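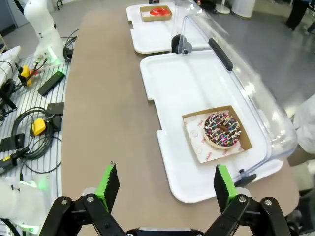 Chocolate with sprinkles on the near tray, red one behind it. Green fingers open.

October 2018

Wednesday, so a lab night. I got there before most of the others and had the table to myself for a while, which I used to tighten the bolts on the left linkage. They work loose every week. I am going to bring thread lock next time and stop writing the same note in here.

We are now calling the arm Pop. The class voted and Pop beat Unum by one vote. I voted for Unum, but Pop is easier to say when you are telling people to stand back.

The task for the term project has not changed since September. The gripper has to go in over the tray, take hold of the donut, lift it and set it down on a plate without breaking the glaze. Our group has the reaching and gripping part. The other group has the cover and the ordering screen. We share one grade for the final demo, so we have to get along.

First job tonight was the approach height. Last week the fingers came in too low and pushed the edge of the box, and the box slid. I raised the start point and made the last part of the move slower. The program now stops above the tray with the fingers wide open and waits 3 seconds before it goes down. The wait is only for us, so that somebody can hit stop. It will come out later.

Then grip force. We have been using a number somebody picked in June when the course was being set up, and it is too high. It is fine for a foam ring and bad for a donut. I ran it down in steps and wrote each one in the log. At 8 tries we had 4 clean lifts, 3 with marks in the icing, and one donut that broke in half on the way up. The broken one was at the old setting, so at least that makes sense. We ate it.

The ridges on the fingers are a question. They help with the hold but they leave lines in the frosting. One idea is to print a smoother pair and see if they slip. Another is to grip lower down, on the cake part, where a line would not show as much. I prefer the second idea because we can test it with no new parts. The trouble is the sides of the box. They are shallow, but the fingers still need room to get in beside the donut, and if the box is sitting at an angle one finger gets there early.

The other group spent their time on the clear cover. It has to be all the way up before the arm moves, and right now the arm does not know whether it is or not. They want a switch at the hinge. I said fine, as long as they do the wiring.

We also talked about the camera. The wrist view is good enough to find the center hole on the chocolate ones. The red glaze is shiny and the program loses the edge when the overhead light hits it. I saved 300 pictures for training and will sort them at home, probably Sunday. Somebody has to label them and I did not say no fast enough.

Left late and missed the first bus. Still have the Cosel reading to do for tomorrow, and my half of the Ditier write-up, which I have not started.

For next week: thread lock, plates, lower grip point, ask about the light.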